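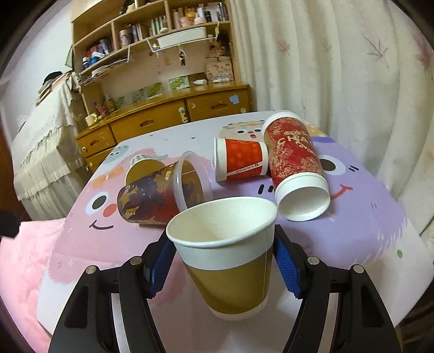
I went to the Westwood town hall on Friday night thinking I'd stay for twenty minutes, and I got home after eleven. If you've never sat through three hours of people arguing over whether their town should let more people move into it, well, I can't say I recommend it, but I'm glad I went.

The question was the newcomer sponsorship program. Right now Westwood brings in 68 families a year through it, matched with employers who've promised a job, and the council is deciding whether to keep that number, raise it, or "pause" it. I put pause in quotes because I've lived here long enough to know what happened to the pool when we paused that.

I'm for raising it. I'll say so up front so you can stop reading if that's going to ruin your coffee.

Selina Rainer, who chairs the council, opened by putting up a chart showing that if we carry on as we are, by 2078 there will be more retired people in Westwood than working ones. A man behind me muttered that he'd be dead by then, so what did he care. Fair enough, so will I! But the school is short of kids now. The Urnard bus line lost its evening run in August for want of drivers, and my neighbor takes that bus home from her shift (took it, I should say, she gets a lift these days or she walks).

Then there's Prirkier, the packaging plant out past the rail yard. They have 600 jobs and they can't fill the night shift. People like to say "pay more and locals will come," and I'd love to see them pay more, I really would. They did bump wages last year and got a handful of applicants, a couple of whom I taught in ninth grade. There just aren't that many of us.

The best speech against came from Meinrad Trummer, of Trummer Hardware, and I want to be fair to him. He said the town is asking families to come to a place where they can't find an apartment, and that it's unkind to invite people to dinner when you haven't got chairs. He's right about the apartments. Rents on my street are silly. My cousin's two-bedroom has a bathroom you have to enter sideways and she's paying more for it than I pay on my mortgage.

Where I get off the bus is the next step, where we close the door until the housing sorts itself out. When has housing ever sorted itself out? We've had the empty lot by the old cannery sitting there since before my kids could drive, and three different plans for it have died because somebody didn't like the height of the roof. Some of the folks who spoke against newcomers on Friday, on the grounds that there's no room, are the same folks who spoke against the cannery apartments. I was at that meeting too. I remember the sweaters.

So build the apartments, and raise the number while we're building. Somebody has to hang the drywall, and Meinrad, they'll need to buy their screws somewhere.

The council votes next month. You can write to them before then, and a short letter is fine. Mine was two pages and I suspect they skimmed it.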